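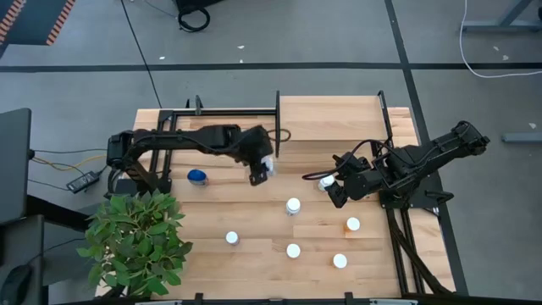
1/ Oiling a butcher-block top, the long version

A few people asked how I look after mine after I posted about the kitchen counter in April. Putting it all in one place so I can link to it.

2/ Sand first. 120 grit, then 180, always with the grain. On butcher block the strips can differ a little, so go by the length of the board and don't chase each strip. I stop at 180. Finer than that and the oil doesn't soak in as well.

3/ Vacuum, then wipe with a barely damp cloth. Leave it overnight. The damp raises the grain a bit, so give it one light pass with the 180 in the morning and vacuum again.

4/ Oil. I've used mineral oil, raw linseed and the hard wax stuff. For a counter where you cut bread, mineral oil. For a desk or a bench, hard wax — it takes longer to cure but you won't be redoing it every month.

5/ Three thin coats. Put it on with a rag, wait around 40 minutes, wipe off everything that's still sitting on top. If it feels sticky the next day you left too much on. Rub it down with a dry cloth and give it more time.

6/ Do the underside too. I skipped it on my first desk and it cupped over the winter. Wiebke Grube told me to flip it and oil the bottom, and it came most of the way back by spring.

7/ Rags: linseed rags can catch fire by themselves. Lay them flat outside until they're stiff, or soak them in water and put them in a metal can with a lid. Please don't ball them up in the trash.

8/ Water rings: a little oil on a gray pad, rub with the grain, wait a day. Black marks are usually iron, from a can or a pan left wet. Those need oxalic acid and gloves, and I'll do a separate thread on that.

9/ Someone asked about end grain. It drinks a lot more. I do four coats there and keep going over the dry patches.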